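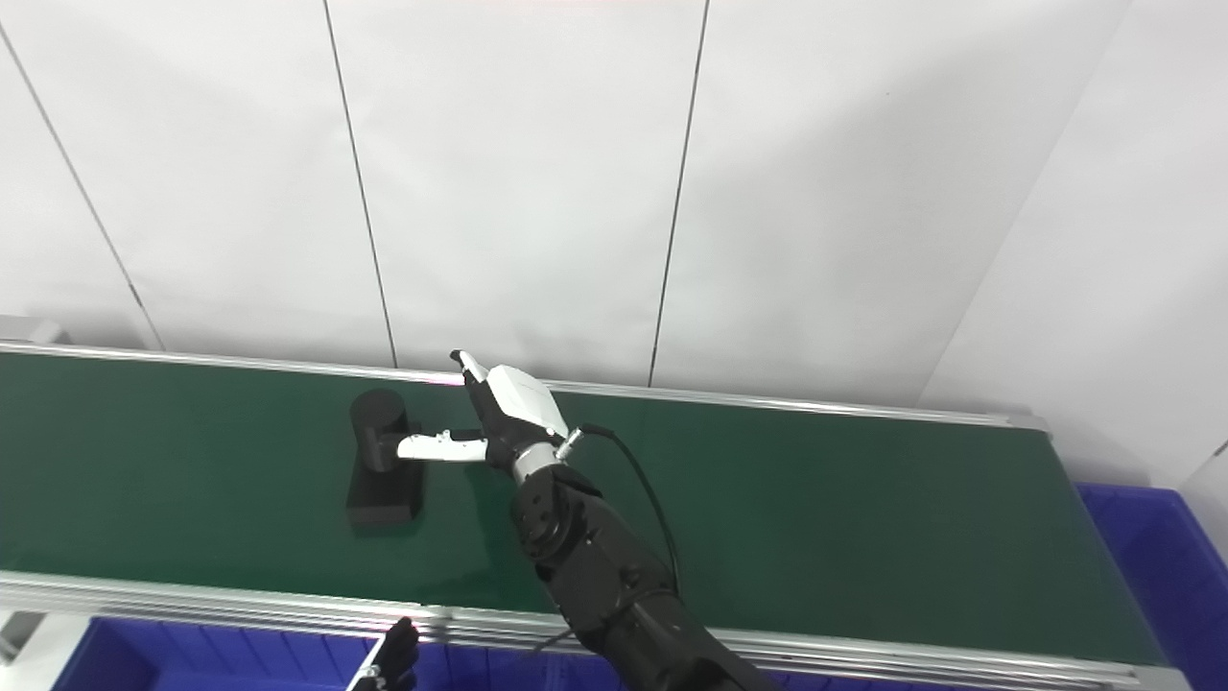

I bought the Skurkura folding treadmill in November, in the middle of a week when it rained sideways every single day and my dog flatly refused to leave the porch. So that's the state of mind we're talking about. I'd been eyeing walking pads for ages (my neighbor Shirley Ouellet has one under her desk and will not stop bringing it up) and the Skurkura went on sale, and there I was at eleven at night typing in my card number.

I've had it long enough now to have opinions. Lots of them!

First, getting it into the house. It comes in one long flat box and it is heavy. The delivery guy left it at the bottom of the steps, and I got it as far as the front door by walking it corner to corner, like you'd move a fridge, and then I gave up and texted my brother-in-law. Between us we got it down the hall with only one new scrape on the baseboard. If you live up a flight of stairs, line up a helper before you order. I mean it.

Setup is hardly anything. The handle folds up and you tighten two knobs, then you clip on the phone shelf, plug it in and you're walking. The booklet is tiny and the English is a bit odd in places, but the drawings are clear enough. There's a hex key taped to the underside of the lid of the foam tray, which I missed completely and spent twenty minutes looking for, so check there.

Now the belt, which is the part I had the most questions about before I bought, and the part most reviews skip right over. It's 16 inches wide. That's narrow! My old gym had those big wide ones you could practically nap on, and for the first few days I kept drifting to the left and clipping the side rail with my shoe. By the second week I'd stopped doing it. My husband is a big guy with a wide stance and he still hates it, so if you've got broad shoulders and you walk like a cowboy, try to find one to stand on before you commit.

The surface has a light texture to it and a bit of give underneath, and my knees are happy. I walk in regular sneakers. I tried it in socks once, and no, don't do that, your feet get hot and the seam tickles every time it comes around.

Speaking of the seam, mine made a soft tick for the first couple of weeks. Tick, tick, tick, all through my podcasts. I wrote to the company, and a very nice person named Ridwan Liem wrote back the next morning and told me to loosen the left rear bolt a quarter turn, run it at a slow walk for a few minutes with nobody on it, and see. I did that and the tick went away. It came back once when we moved the thing to vacuum, I did the quarter turn again, and it's been quiet since. Full marks for the email, and I wish they'd put that in the booklet.

You do have to oil the belt. A little bottle comes in the box and you're supposed to lift the edge and squirt some under there after every 30 hours of walking. It's a two minute job but it's a fiddly one, and the nozzle on the bottle is too short to reach the middle, so I ended up taping a drinking straw to it. The bottle they give you is good for maybe two goes. After that any plain silicone treadmill oil will do, I got mine at the hardware store.

Noise! People always ask. At a slow walk it's a hum, less than my dishwasher, and I can have the TV at its normal volume. Past a brisk walk you get the hum plus your own feet, and your own feet are the loud bit. I put a rubber mat under it (a Trotow one, nothing fancy) and that took care of most of the thumping. We're on the ground floor so I can't tell you what it would be like for somebody living underneath. Shirley's daughter lives under a treadmill person and she has Feelings about it, for what that's worth.

The app is where I get grumpy. It's called Jutix, you need an account for it, and it wanted my birthday, my height, my weight, my goals and permission to send me notifications before it would show me a single number. Then it lost my walks from the whole first week. It also insists on congratulating me. I got a trophy for standing on the belt. I've stopped opening it and I just use the little display on the handle, which gives you time, speed, distance and steps, and cycles through them slowly enough that you can never catch the one you want. My best session so far was 3,416 steps during one phone call with my aunt, and I only know that because I wrote it down on the back of an envelope before the display went to sleep.

The remote is good, though. Simple, three buttons and a wrist loop, and it works from across the room. I would love it if the stop button were a different shape from the others. I've sped myself up when I meant to stop, twice, and both times I made a noise my husband still does impressions of.

Folding it up: the handle drops flat and there are two wheels at one end, so in theory you tip it up and roll it under the bed. In our house it went under the bed exactly once. It's too much of a pain to drag out, and our bed frame has a middle leg that gets in the way. It lives behind the couch now, and in the evening I pull it out about a foot and walk behind everybody's heads while we watch our shows. They've gotten used to it. Measure under your bed, is what I'm saying, and then measure for the leg too.

I did look at the Wang one before this, which is a bit wider and a fair bit longer, but it doesn't fold and it cost a lot more, and I couldn't see past that. If you want to run, get something like that. The Skurkura will technically go up to a jog, but it's short, and I felt like I was going to step off the back the entire time. It's a walking machine. I walk on it almost 60 minutes most days, split into two or three chunks, and for that it's been great.

Things I'd change: a longer nozzle on the oil, a display that just shows everything at once, a power cord that's another two feet long (mine only reaches if I move the lamp).

Would I buy it again? Yes, at the sale price. At full price I'd think hard. I'm giving it four stars, and I'll come back and update this if the tick comes back for good or the motor gives me any trouble. The dog has started sleeping next to it while I walk, by the way, and still won't go out in the rain.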